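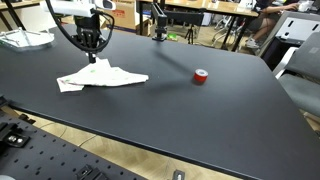 Wanted: people who fold cloths, well or badly

Gerkari is looking for participants for the second round of its folding sessions, to be held over the month of August at our workroom in the Hopkin building, Bukau. The work is paid, indoor and seated if you like. It involves picking up a small crumpled cloth, laying it flat and folding it, and then doing that again until lunch.

We are putting together a household handbook on looking after linens. The folding chapter was supposed to be the easy one. Then everybody in the office folded the same napkin and we had an argument that lasted most of an afternoon, so now there is a study.

What you would be doing

You sit or stand at a table. A cloth is dropped in front of you in whatever shape it lands. You find a corner, or what you believe to be a corner, and go from there. We write down what you did and how long it took. In some sessions you will also sort the folded cloths into trays and mark the finished ones with a bit of colored tape. In others we will ask you to use one hand, which is where the language tends to deteriorate. Swearing is permitted and will not be written down.

Each session runs 2 hours with a break in the middle. We ask every participant to come to at least 4 sessions and no more than 6, as people who stay longer begin to have theories.

Who we want

Left-handed folders, please. The first round was almost entirely right-handed and it shows.

People who fold for work: hotel laundry, catering, theater wardrobe, diaper-age childcare.

People who have never knowingly folded anything and keep their clean laundry on a chair. You are badly underrepresented in the literature, such as it is.

People with stiff or sore hands are very welcome. Let us know beforehand and we will shorten the session without shortening the pay.

You should be 18 or over and able to get up one flight of stairs. The elevator at the Hopkin has been described to us as "coming back," with no further details. If stairs are a problem, write anyway and we will try to set up a table on the ground floor.

Who we don't need

Anyone hoping to be told the right way. Also anyone planning to tell us.
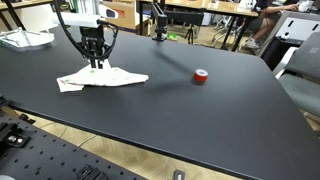 Posted by Henrique Fonseca, Gerkari Household Books
February 11, 2018

The cloths and the table

We use thin, light cloths with a small printed pattern, like the white spotted one on the table. The spots are faint, and past participants have complained that they are no help at all in lining up the edges. We know. A stripe would make it too easy, and we already bought these.

The tabletop is matte black so that a pale edge stands out against it. It also shows every crumb, so no food at the table. There is a shelf by the door for your sandwich.

Please leave the red tape where you found it when you finish. The roll walks off more than anything else in the workroom, and Zanerberg, who supply it, have started asking what we do with it all.

Round one produced 2,362 recorded folds. Alun Pumphrey has read through the notes on all of them and is coming back for round two of his own free will. He runs the sessions, hands out the cloths and makes the coffee, which is strong. If you have a question on the day, he is the one in the cardigan.

Pay and practical matters

You are paid per session, at the end of the session, and travel within Bukau is covered on top. If you have to cancel, tell us the day before and we will find you another slot. Wear sleeves you can push up and leave bulky rings and bracelets at home; they catch on the weave. Aprons are available but so far only one person has wanted one.

Your name will not appear in the handbook unless you want it to. A surprising number of people do.

How to apply

Write to the Gerkari office with "Folding" in the subject line. Tell us which hand you favor, what you last folded and which weeks in August you could come. A few lines will do. Please don't send cloths. We have nearly 6 boxes of them.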